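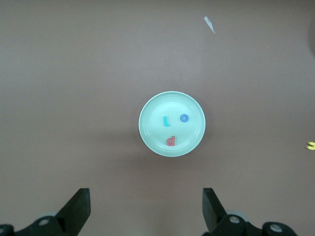
Tralov opens bookings for tabletop robot arm kit

24/09/2025

Tralov has opened bookings for Gurkex, a tabletop robot arm kit for colleges, libraries and small workshops. The kit is offered on hire or for outright purchase, and the first deliveries are planned for January.

Gurkex consists of a single arm with a two-finger gripper, a small camera mounted at the wrist, a control box and a set of practice objects. The practice work is built on light household and classroom items, among them plates and foam alphabet letters, which learners are asked to pick up, move and set down under manual control before they record any task of their own. Tralov states that an ordinary table is sufficient and that no fixed bench or safety cage is required at the speeds the kit allows.

The purchase price is £3,229, including delivery within mainland Britain and one day of training for up to 8 members of staff. Hire is available by the term. Replacement gripper fingers are sold in pairs and can be fitted with the hex key supplied.

The kit was tried at the Ashworth learning centre earlier this year, where 55 learners used it as part of an introductory course in automation. Staff at the centre asked for a shorter start-up routine and a clearer printed guide, and both changes have been made in the version now on offer. A request for a left-handed controller is still under review.

Lewis Ogilvie, head of education products at Tralov, said: "Small, flat objects are difficult for a gripper. A foam letter lying in a plate gives the learner very little to take hold of, and the rim has to be avoided on the way in. We wanted the first exercises to include that kind of work from the outset."

Course materials have been prepared by Trotudard, the training publisher, and are supplied in print and as files that may be edited by teaching staff. They cover setting up, manual control, the use of the wrist camera and the recording of simple tasks. A second volume, on sorting by colour and shape, will follow – existing customers will receive it without charge.

Gurkex carries a guarantee of 2 years on the arm and control box. The practice objects and gripper fingers are treated as wearing parts and are not covered.

Centres wishing to see the kit before placing an order may apply to Tralov for a demonstration visit. Requests should give the size of the group and the table space available.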